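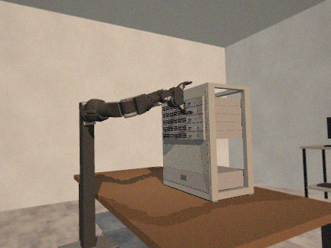
What does Clestix give you that a plain folder of joint logs doesn't?

It gives you the robot's motion, the planner's goals, and the scene state on one shared clock, so you can replay an episode from any point and get the same planner input back.

Clestix data card and README
Last updated Tuesday, June 4, 2024

Clestix is a set of simulated arm episodes for work near server racks, plus the small Python toolkit we use to record, replay, and score them. It grew out of Trirkine, our motion planner, which did fine in open space and got lost as soon as a rack frame was in the way. We wanted harder test cases, and lots of them!

What's in it

The current release holds 1,230 episodes in 91 room layouts. Each episode has:
joint positions, velocities, and commanded torques
gripper opening and gripper pose
the planner's goal, its chosen path, and every path it threw away
rendered color and depth views
a scene file with the pose of every object at the start

The rejected paths are my favorite part. Most logs keep only the winner, and then you have no way to tell a planner that searched well from one that got lucky. With the rejects saved, you can change the cost weights, run the scoring again, and see what would have won — all without starting the simulator.

Rooms and racks

Layouts are put together by Kesetti, the scene builder in the tools folder. It takes a seed and a room file and sets the wall and floor finishes, the furniture, the robot mount, and the rack pose. The support under the rack changes too, so please don't hard-code its height. Read it from the scene file. We did hard-code it once, and it cost us a good part of December.

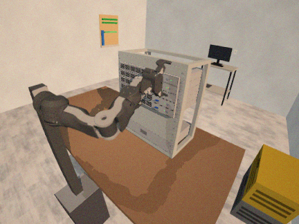
Collision shapes are kept apart from the render meshes. Rack posts and rails are simple boxes, and the arm links are capsules. This makes checks very fast, but a capsule is a bit fatter than the link it stands for, and Trirkine will sometimes refuse a reach that would fit. If you need tight reaches, set link_margin to zero and switch on mesh checking for the last two links. It's slower and well worth it!

Getting started

Install the package, then fetch the small split:
pip install -e .
clestix fetch small
clestix replay small/0039 --view

The small split has 39 episodes and runs happily on a laptop. Replay opens a viewer with the goal pose, the planned path, and the executed path drawn over each other. Press R to show rejected paths.

Scoring

clestix score writes one line per episode: goal error, closest distance to the rack, path length, and planning time. Planning time depends on your machine, so compare it only between runs on the same one. The Rutkowska split is held out for testing and has 174 episodes in layouts that appear nowhere else. Please don't tune on it.

Known problems

Contact forces are noisy when a finger touches two surfaces at once. Use them as a yes/no signal for now.
Depth is clean, with no sensor noise added. The noise script in tools is a start, but it is too kind to thin rails.
Older scene files store rotations as w, x, y, z and newer ones as x, y, z, w. The loader handles both. Your own loader may not.

Bug reports are very welcome — include the seed, the layout file, and the planner config.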